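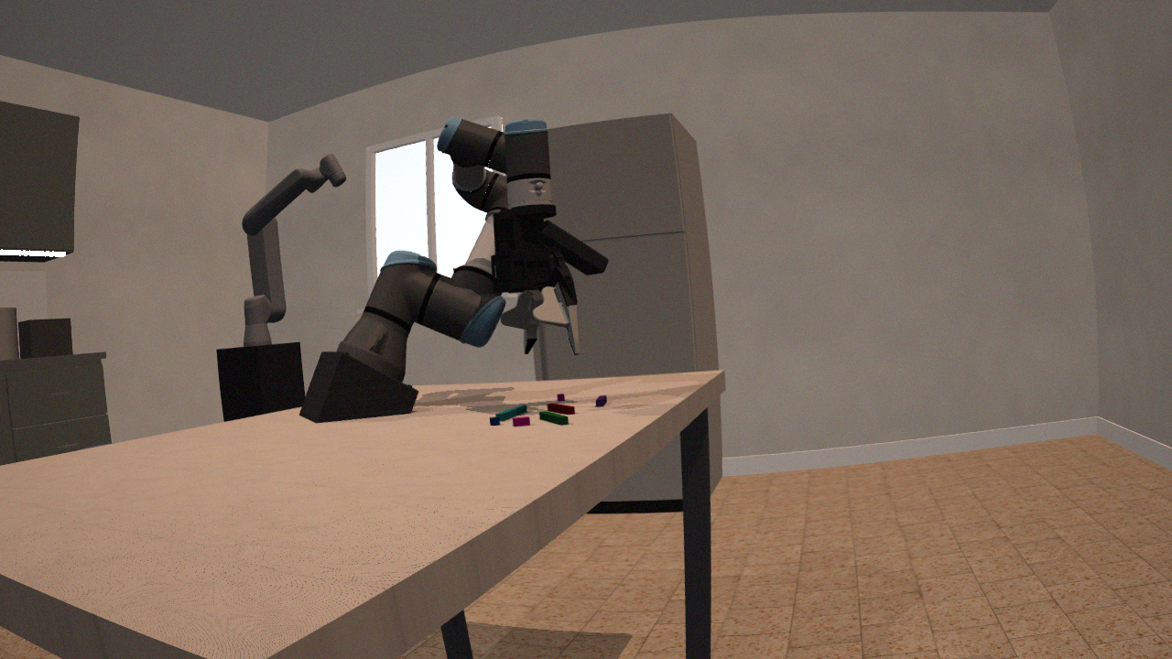
*The block table in the Rirberg practice kitchen, our simulated room for first-time demonstrators.*

# Teaching by demonstration: your questions answered

Welcome! If you've signed up to show a robot how to do something, you're in for a good time. These are the questions people send us most, with a few we wish they'd send more often. Last updated June 1, 2026.

## Getting started

### Do I need to know how to program?

Nope! You move the arm, the software records what you did, and that recording becomes a demonstration. Our favorite demonstrators so far include a piano tuner and a man who restores clocks, and neither had written a line of code. Patience and a steady hand will get you a long way.

### What does "demonstration" mean here?

One complete run of one task, from the moment you press record to the moment you press stop. If the task is "put the green block next to the magenta block," a demonstration covers the reach, the grab, the carry, the release and the move back to a resting pose. Stopping right after you let go of the block is the most common beginner slip. Please do the last bit!

### Why start in simulation?

You can mess up as much as you like. Drive the gripper into the tabletop, fling a block at the refrigerator, tie the arm in a knot – then press reset and everything goes back where it was. Nothing gets scratched, and you can practice at your own kitchen table at midnight if that's when you think best.

### How many demonstrations will I record?

A full set for the block tasks is 300. That sounds like a lot, but it's split over several sessions, and each run is short once you've found your rhythm. Chi-keung Tse finished his first set in April and came right back for another. If you can't finish yours, whatever you've recorded is still useful, so send it in.

## Controlling the arm

### What are my options?

There are two:

- **Remote control (Briro).** You hold the Briro controller, and the gripper follows your hand. This works for both the simulated room and the real arms.
- **Hand guiding (Brekance).** You take hold of a real arm in Brekance mode and move it through the task yourself. The joints go light enough to push with a couple of fingers, and it's a lovely feeling the first time.

Simulated tasks are Briro only, for the obvious reason that you can't grab the arm.

### Which one is better?

It depends on the task! Hand guiding is wonderful for anything where you want to feel contact, like sliding a lid onto a jar. Remote control is easier on your shoulders over a long session, and it keeps your own arms out of the camera's view. Most people end up with a favorite, and we try to match you to it.

### There are two arms in the practice kitchen. Do I control both?

Only the dark one with the light-blue joint caps. The lighter gray arm in the background stays parked during the block tasks. If it starts moving, you've opened the wrong task file. Close it and load the block one.

### The gripper moves too fast, or too slow. Can I change that?

Yes, and please do. Open **Settings > Motion scale** and try a value of 2 or 3. At 2, you move your hand two inches for every inch the gripper travels, so small mistakes stay small. Three is great for the tiny cubes. Going back to 1 for long reaches is fine, but don't switch in the middle of a run.

### My hand ran out of room and the gripper isn't there yet!

Squeeze and hold the clutch button, bring your hand back somewhere comfortable, then let go of the button and carry on. It's like lifting a mouse off the desk. The arm holds still while you're clutched. A pause or two like this in a recording is no problem.

### I can't tell how far the gripper is above the block.

Depth on a flat screen is tricky for everyone at first. A few things that help:

- Turn on the second view with the **V** key and put it beside the main one.
- Watch the shadows on the tabletop as you lower.
- Line up over the block while you're still high, then come straight down.

After an evening of practice your eye adjusts, and then it's hard to remember what the trouble was.

## Good recordings

### Should every run be the same?

Please, no! The robot learns more from variety. Shuffle the blocks between runs with **Reset and scatter**, come in from different sides, pick a different resting pose. What should stay the same is the goal. If the task says the long teal block goes first, it always goes first.

### I dropped a block halfway. Is the run ruined?

Pick it up and finish. Recoveries are some of the most valuable recordings we get, and a robot that has only seen perfect runs has no idea what to do after a fumble. Tag the run as **recovery** when you save it. If the block went off the table, though, stop and delete.

### Which block should I practice on?

Start with one of the long ones. They give the fingers plenty to close on, and you'll quickly learn to turn the wrist so the fingers close across the narrow side. The dark blue and purple cubes are the hard mode. Save them for when you're warmed up.

### How do I know whether my demonstrations worked?

This is the fun part. Send in your set and we train a policy on it, then you get a link to watch the arm attempt the task by itself. The Kowalczyk set, one of our earliest, stopped at 204 runs and still gave us a policy that could pick up the green block. It had also learned its teacher's little hesitation before every grab – we were delighted.

## Practical stuff

### How long should a session be?

Take a break after half an hour, even if you're on a roll. Tired hands make jerky recordings. Saved runs upload in the background, so leave the program open while you stretch.

### Can my kids try it?

In the simulated room, absolutely, with you beside them. Save their runs under a guest profile so they don't get mixed into your set. Hand guiding on the real arms is for trained adults only.

### Can I suggest a task?

Yes please! Use **Help > Suggest a task** and tell us what should be on the table at the start and what should be different at the end. Stacking by color is already in the works, and so is sorting by size.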